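Whiteboard panel won't lie flat on tile floor, used as a low work surface

Posted in Home & Workshop > Surfaces and Boards
3 replies, 2 shown, sorted by votes

Radka Hoxha
I have a plain white board that I lay directly on a tiled floor and use as a low table for sorting books and covering them. It is large enough that I can keep a few other things along one side (a pot of artificial flowers, a small plant) and still have the middle free.

The problem is that the board has warped. One long side sits slightly proud of the floor and the middle dips when I lean on it. Books slide a little when I square them up against each other. The tile itself is level; I checked it with a straightedge in both directions and the grout lines are flush. 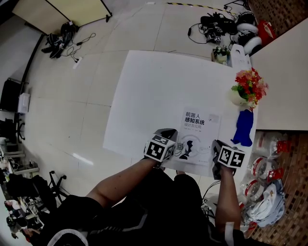 What I have tried so far: turning the board over for a month (the bow came back), and weighting the high side overnight with boxes. Neither made a lasting difference. The room is heated from January on and the floor gets cold at night, in case that matters. I would prefer not to screw anything to it, and it has to stand up against the wall when I need the floor.

Is there a way to flatten it, or should I be supporting it differently?

minmont_joiner
Accepted reply, 100 points

Flattening a thin panel permanently is difficult once it has taken a set. The usual cause is uneven moisture. The coated face is sealed and the back is often bare or only thinly coated, so the back takes up moisture from the floor side and the panel bows. Turning it over reverses the load but leaves the imbalance in place.

Two things to do, in this order.

Seal the back. Let the board acclimate in the heated room for a week, standing on edge with air on both sides. Then roll on two thin coats of a water-based varnish, back and edges. I use the Roussel satin, any similar product will do. Keep it vertical between coats.

Support it evenly. Lay closed-cell foam underlay, 3 mm, under the whole footprint. It takes up the remaining bow and stops the panel from sliding on the tile. Do not use strips or corner pads on a board this size — the unsupported middle will sag between them and you will be back where you started.

For storage, stand it on a long edge, as close to vertical as you can get it. Leaning it at an angle puts a bend in it every time.

If the bow is more than a finger's width at the high side after the varnish has cured, replace the panel. A Canier melamine board, coated on both faces, will stay flatter than a single-faced one. Check that the cut edges are banded.

tkl70
I just put a yoga mat under mine. Works ok. Cheap ones smell for a while, the Wuvance one didn't. If books are still sliding put a sheet of shelf liner on top.

Radka Hoxha
Comment on accepted reply
The back is uncoated, so that fits. Does the underlay go down loose or taped?

minmont_joiner
Comment on accepted reply
Loose. Tape the seams to each other if you need two widths, and butt them without overlap. Roll it up when the board goes back against the wall.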